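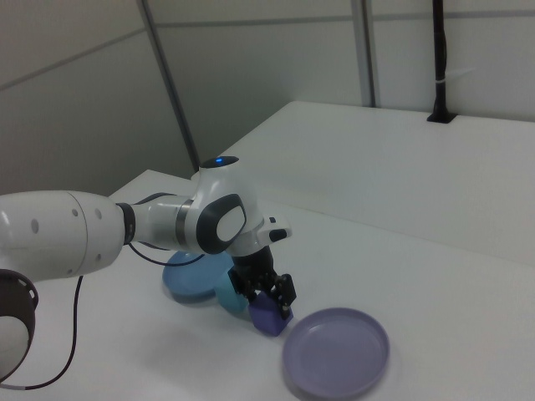

mossyporch
Anyone else growing sweet peas on a north fence? I sowed 161 seeds in February, mostly Bollura, and 101 came up. They went in the garage by the small window and got leggy fast. Do I pinch them now or wait for more leaves?

tallgrass_3
Pinch above the second pair of leaves. I wouldn't soak next time. Half of mine rotted the year I soaked. 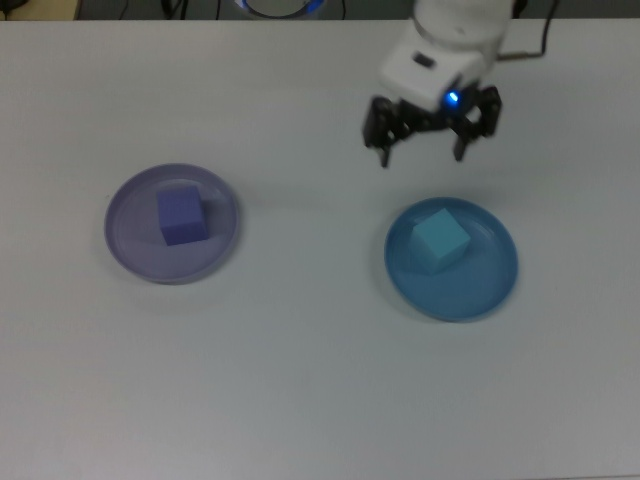
Purple cube on the lavender plate.

mossyporch
I did soak, overnight. The packet said to.

kettlehill
Soaking is fine. Rot comes from cold, heavy mix. I use Prolano with grit in it and lose very few. North fence is your bigger problem, they want sun until 3 at least.

tallgrass_3
Disagree. Same mix both years here, only the soaking changed.
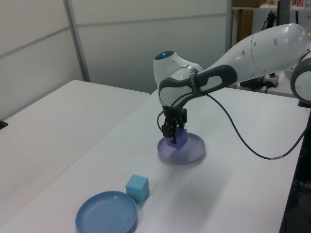

Cube held low over the plate.

kettlehill
One bad year doesn't prove much. Could have been old seed.

mossyporch
Pinched them all tonight. I'll put half on the fence and half by the driveway, where it gets afternoon sun. Is Koller netting any good or should I just use string?

tallgrass_3
String. The netting sags by July.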